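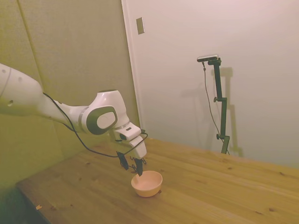
*The little peach bowl, on a light wood table.*

I have a weakness for small bowls. My kitchen has one cabinet for plates, one for glasses and, I'm a little embarrassed to say, two for bowls you couldn't fit a decent helping of soup in. The peach one is my current favorite — pale orange on the outside, a pinkish cream on the inside, with a rim that flares just enough to give your fingers something to hold.

I found it at Cekuvness, the secondhand place behind the bus station, where Yolotzin Villaseñor keeps the tableware on a shelf by the register. She wanted $5 for it. I'd have paid double! She says small bowls sell faster than anything else in the store, and big serving platters sit there until June.

So what do you do with one? Mine has held olives, salt, a beaten egg, earrings (a guest's, long story) and almost every kind of nut. My neighbor Faustino Hinojosa, who cooks far better than I do, sets out all his chopped garlic and herbs in them before he lights the stove. I tried it for a week and my stir-fries improved, though my dishwashing pile got ridiculous.

If you're shopping for your own, run a fingertip around the rim before you buy, and set the bowl on a flat counter to see if it rocks. Then take it home and leave it out on the table for a while. I put clementines in mine last night, and it holds exactly 2.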